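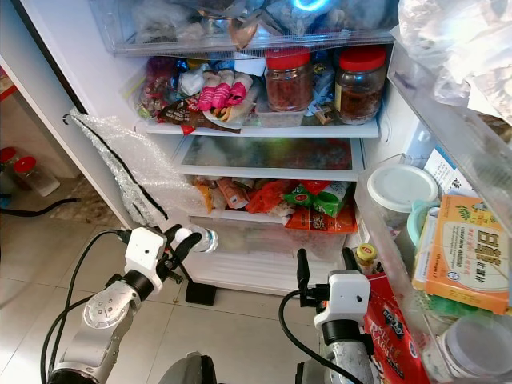 Second month of doing one grocery run a week instead of going whenever we felt like it. Some notes.

July total was 762. The month before was a lot worse, and I'm not going to post that one.

Sunday before 9 is the best time. Otus has all the registers open and the bread is out. By noon you can't get a cart.

I write the list by aisle now. Kristine Dalisay told me to do this two years ago and I ignored her.

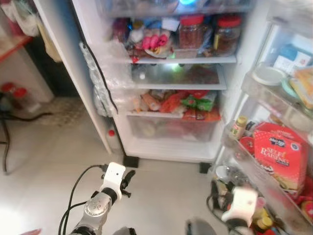
Meat is the hard part. Zulteo is cheaper by the pound but only in the 5 lb packs, so I split one with Noel every other week. He takes the bigger half and pays for it.

Things I stopped buying: bagged salad, the small yogurts, bottled tea.

Still buying coffee at full price. Tried the store brand for 6 days and went back.

Someone asked about delivery. I priced it once and the fees ate up what I saved on the list. Might check again in the fall.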